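Chapter 4
When the Folding Table Changes Hands

Before we get to any definitions, I'd like you to spend a little time with me at a laundry in Stukham, a long brick building that washes and folds work clothes for hotels, kitchens and a good many clinics. Mireille Lemaire started there at the folding tables, and when I first met her she could do a pair of elastic-waist pants without looking down, talking the whole time about her garden. On a busy shift she and her neighbors sent out 800 garments, and she could tell you (with some pride!) which customers liked the waistband facing up.

Then, one May, the owners began teaching machines to fold. Mireille was asked to help, and she spent her mornings working with grippers, going over the same few motions again and again — far more slowly than she would ever have done them by hand.

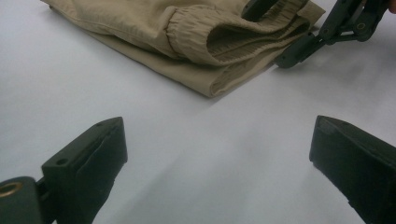
She told me the slowness bothered her most at first. Her hands knew things she had never had to put into words, such as how hard to pinch a gathered waist or when to let a sleeve go, and now people were writing those things down and asking her to repeat them. Thibault Delaunay, who ran the shift, worried about something else. He had 12 people on his floor, and every one of them wanted to know what their job would be called in a year.

Keep both of their worries in mind as you read. In this chapter we'll look at how tasks get divided when automation comes into a workplace, who gets credit for the skill that goes into it, and how pay and training tend to follow along, sometimes a good while later. We'll come back to Stukham in Section 4.3, where Thibault draws up his new schedule.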